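Road Case Program: Progress Report
Prepared by Sheyla Grajales, Case Shop Lead, Wiltow Stage Services
For Macario Galindo, Operations Manager
January 19, 2019

Background

The program replaces the oldest transport cases in the rental fleet and gives every audio and cable package its own fitted case. Work is split between our shop, which cuts panels and assembles, and Kolleck, which supplies the foam inserts cut to our drawings. The Llanos warehouse receives finished cases, loads them, and puts them into rental stock.

Work completed

The small console cases are done and in use. Each one has a removable lid, a rear compartment for power supplies and snakes, and four recessed handles. The first two went out with a single layer of foam under the console. We changed this to a double layer after the Plukcombe theater tour reported that the console shifted when the case was tipped onto its edge. Both early cases have been brought back and refitted.

Cable trunks are partly done. The panels for the full batch are cut and the hardware is in the shop. Assembly slowed during the first part of January when the rivet press was down for a new die. It is running again. The trunks use the same footprint as the console cases so they stack and fill a truck row without gaps.

Wireless microphone cases are at the drawing stage. The first drawing put the antennas in the lid, and the Llanos crew asked for them in the base so the lid can come off and be set aside. The revised drawing was sent to Kolleck and we are waiting on the sample insert.

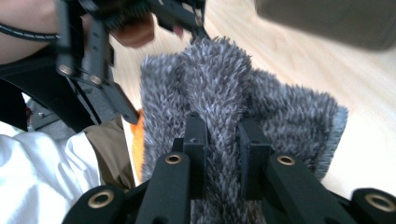
Will the cable trunks still fit the older truck ramps?
The trunks are narrower than the cases they replace and will go up every ramp we own. The short ramp at Llanos is steep for a full trunk, so two people should push.

Budget

Hardware spending is on plan. The order of 300 butterfly latches arrived complete, and 100 casters with brakes came in the same delivery. A few of the casters had stiff brakes and were exchanged by the supplier at no charge.

Foam is over plan. The second layer in the console cases added $930 that was not in the original estimate. I moved that amount from the paint and stencil line, which was set high. Total foam spending to date is $2,484. I do not expect more foam charges on the console cases. The microphone inserts are priced separately and will be billed when the sample is approved.

Labor hours are close to the estimate. The hours lost to the rivet press were used to cut dividers for the trunks, so that part of the job is ahead.

Problems and changes

Labels. The old paper labels come off when the cases are wiped down. We are switching to stenciled numbers on two sides and the lid. Llanos has asked that the number also go on the inside of the lid, and we will do that on all new cases.

Lid alignment. Two of the console lids were tight at one corner. The tongue-and-groove extrusion had been cut slightly long. We trimmed both and now check the lid fit before the corners are riveted.

Stacking cups. The caster cups on the first drawing were too close to the lid edge. They have been moved in and the template has been changed. No finished case needs to be redone.
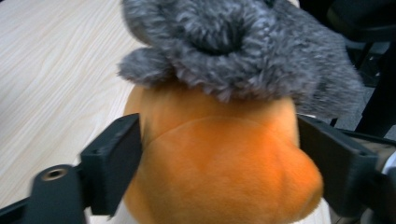 Soft toy with gray shaggy fur on top, held from both sides.

Next steps

Assemble the remaining cable trunks and send them to Llanos in two loads. The first load will be the trunks with dividers, as those are booked first.

Review the sample insert for the microphone case with the audio crew before approving the cut. They should bring the receivers they use most, including the half-rack units, and try the fit with connectors attached.

Write a one-page loading sheet for each case type. It will list what goes in, which way it faces, and the packed weight. The sheet for the console case is drafted and needs a weight from the Llanos scale.

Decisions needed

Please confirm whether the microphone cases should be black or the same dark blue as the trunks. The blue laminate has a longer lead time and would have to be ordered as soon as the drawing is final.

Please also decide what to do with the retired cases. Most have sound panels and worn corners. I would keep the better ones for shop storage and strip the rest for handles and latches. Macario, if you want any of them held for the Plukcombe account, send me the case numbers before we start taking them apart.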